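Drelia Folding Guide, Section 6: Setting Up a Folding Surface and Getting Started

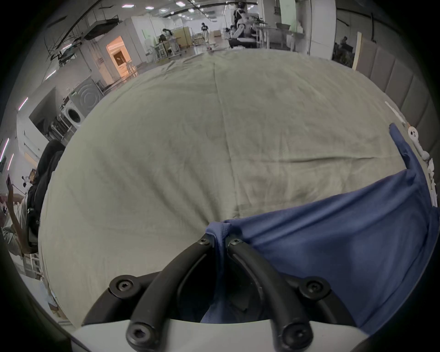 Do I need a special table to fold laundry well?

Any flat surface that reaches your hip or a little higher will do the job, as long as you can spread out a full-size bath towel with room to spare. Kitchen islands, desks and even a firm bed with a board on it have all worked for our readers.

This section covers the surface, the base sheet and your first knit garment. If you haven't sorted your wash yet, go back to Section 5 and make your piles first. It goes so much faster that way!

What you will need

A clear, flat surface
One plain cotton sheet, washed at least once
Clips or binder clamps that fit the edge of your table
A small spray bottle of water
A basket or shelf for the finished pile

Preparing the surface

1. Wipe the surface and let it dry completely. Run your palm over it and feel for crumbs, splinters or sticky spots.

2. Lay the sheet over the top with the smoother side up. Pick a calm, pale color if you have one — dark socks and navy T-shirts show up beautifully against it, and you'll spot lint right away.

3. Find the center crease of the sheet. Line it up with the middle of the table and leave it there. You'll use it as your guide line for everything that follows, so don't iron it out!

4. Smooth the sheet from the center toward the sides with flat hands. Soft wrinkles are fine. Hard ridges will print themselves onto thin fabric, so work those out with your palms and a little water.

5. Clip the sheet at the two back corners. Leave the front free so you can shake it out between loads.

Note: If the sheet keeps sliding, put a thin rubber mat or an old bath towel under it. Ineke Dewulf, who tested this section at home on a glass-topped table, swears by a towel.

Caution: Never use a hot iron on this surface unless you've added a proper heat-resistant pad. A sheet alone won't protect the table.

Folding a knit garment

Knits are my favorite thing to fold. They forgive nearly everything, they lie down nicely once you've shown them where to go, and a stack of them looks wonderful on a shelf.

1. Shake the garment once, holding it by the shoulders. Heavy sweaters should be lifted from underneath with both hands, as they stretch under their own weight.

2. Lay it face down with the neckline at the far side of the table. Match the middle of the neckline to your center crease.

3. Open up any bunched places. Pinch a small gather between finger and thumb, lift it an inch or so, and let it settle flat. Go gently with loose knits.

4. Check the edges. Knit fabric loves to curl, especially in a narrow strip along a hem. Roll the curl back with your fingertips and press it down for a slow count of 10.

5. Fold one side in toward the center crease and lay the sleeve straight down along the fold. Repeat with the other side. The two sides should meet or overlap slightly.

6. Fold the bottom up to just below the neckline, then fold once more. Turn the bundle over and give it a friendly pat.

Tip: For small drawers, fold in thirds at step 6 and stand the bundles on edge. A Plundance drawer insert holds some eight adult T-shirts this way, depending on thickness.

Caution: Don't fold anything that still feels cool or clammy at the seams. Hang it for a while longer and come back to it.

If something goes wrong

The bundle leans to one side. One sleeve is probably folded thicker than the other. Open it back to step 5 and flatten both sleeves.

The fabric crawls while you fold. You may be pulling from the edge. Place one hand flat on the middle and move the fabric with the other.

The neckline looks wavy. Mist it very lightly, shape it with your fingers and let it dry flat before you go on.

The sheet collects fuzz. Shake it outdoors after every six loads or so, and wash it with your towels.

Fitted sheets and duvet covers need more elbow room and a slightly different start. They're covered in Section 7, with Anouk Dekker's corner-tucking method written out in full — clear off the whole table before you try it.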